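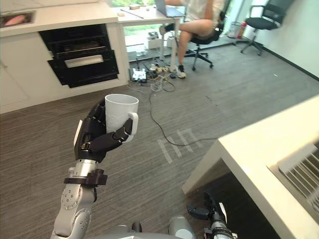
Section 6: Setting up and first use

Read this section before you plug the coffee maker in. It covers the Serkasis Kundari with the glass jug and the single-cup stand. If you have the thermal jug model, the steps are the same except where a note says otherwise.

Choosing a spot on the bench

Put the coffee maker on a flat, dry benchtop close to an earthed power point. The machine draws 1000 watts when heating. Do not run it from a double adaptor or share an extension lead with a kettle or toaster.

The body is 216 mm wide. Leave a hand's width free on each side, and make sure the lid can open fully without hitting an overhead cupboard. Steam comes out of the vent at the back of the lid during brewing and can lift the finish on timber cupboards over time.

CAUTION: Do not place the coffee maker on or beside a cooktop, even if the cooktop is switched off.

Unpacking

1. Lift the machine out of the carton by its base. Do not lift it by the lid or the filter basket.
2. Remove the tape from the lid, the drip tray and the jug handle.
3. Open the lid and take out the cardboard insert. It sits over the spray head and is easy to miss.
4. Check that you have the jug, the filter basket, the measuring scoop, the single-cup stand and the descaling card.
5. Wash the jug, basket and scoop in warm water with a little dishwashing liquid. Rinse and dry.

The filter basket may go in the top rack of the dishwasher. The lid of the jug may not, as the seal will shrink.

Rinsing before first use

New machines are tested with water at the factory, so you may find a few drops in the tank. Run two full tanks of plain water through before you make coffee.

1. Fill the tank with cold tap water to the MAX line. The tank holds 800 mL.
2. Fit the empty filter basket. Do not use a paper filter for this step.
3. Place the jug on the warming plate with its lid on. The jug lid presses the drip stop open. Without it, water will back up in the basket and overflow.
4. Plug in, switch on at the wall and press BREW. The light turns orange.
5. When the light turns green, switch off, empty the jug and let the machine cool with the lid open.
6. Repeat steps 1 to 5 once.

You may notice a faint smell the first time the heating element is used. This is normal and clears after the second rinse.

NOTE: If the light flashes orange and no water comes through, there is air in the line. Switch off, wait until the machine is cool, add another cup of water without going past the MAX line, and start again.

Making a jug of coffee

1. Fill the tank with fresh cold water. Use the markings on the side of the tank, not those on the jug. Some water stays behind in the grounds, and the jug will always read a little lower.
2. Place a paper filter in the basket. Fold the crimped seam over first so the paper sits flat against the side.
3. Add one level scoop of medium-ground coffee for each cup. Fine espresso grind will clog the paper.
4. Tap the basket to level the grounds and slide it in until it clicks.
5. Close the lid and press BREW.

The drip stop lets you take the jug away for a short time to pour a cup. Put it back before the basket fills.

CAUTION: Do not open the lid while the light is orange. The water under the spray head is close to boiling.

The warming plate stays on after brewing and switches itself off. Coffee left on the plate will turn bitter. If you don't plan to drink it straight away, pour it into a vacuum flask.

Thermal jug models have no warming plate. Rinse the jug with hot tap water before you brew and empty it just before it goes into the machine.

Using the single-cup stand

The stand raises your mug to the height of the drip stop, which reduces splashing.

1. Remove the jug and check that the warming plate is cool.
2. Clip the stand over the plate with the arrow facing you.
3. Check that your mug is big enough. Fill it with water to just below the rim, then pour that water into the tank. This is the most reliable way to avoid an overflow, as mugs vary a good deal in size.
4. Set the mug in the centre of the stand with the handle turned to the side. Wide-mouthed mugs work best. Tall travel cups will not fit under the drip stop.
5. Turn the dial on the basket to the cup symbol. This holds the drip stop open without the jug lid.
6. Press BREW and wait for the green light before you move the mug.

Ceramic, stoneware and enamel mugs are all suitable. Thin glass is not recommended. A cold ceramic mug takes a fair bit of heat out of a single serve, so warm it with hot tap water first if you like your coffee hot.

NOTE: Turn the dial back to the jug symbol when you have finished. If it is left on the cup symbol, the basket will drip onto the plate whenever the jug is removed.

Setting the strength

Press STRENGTH to move between regular and strong. On the strong setting the machine pauses several times while brewing. A pause does not mean it has stopped. Wait for the green light.

The setting is kept until the machine is unplugged.

Daily cleaning

1. Switch off at the wall and let everything cool.
2. Throw out the paper filter and grounds. Both can go in the compost.
3. Wash the basket and jug.
4. Wipe the body and warming plate with a damp cloth. Don't use steel wool or cream cleansers.
5. Leave the tank lid open overnight so the tank can dry.

For tea or coffee stains in the jug, soak it in warm water with a spoonful of bicarb soda, then rinse well. The same method works on stained mugs.

Descaling is covered in Section 7. In hard water areas, use the test strip on the descaling card before your first brew and write the result inside the front cover of this manual.

Parts and service

Replacement jugs, baskets and stands are sold by Palaniappan Home Appliances. Have the model number ready when you order. It is printed on the underside of the base, next to the cord.

Section revised 8 May 2026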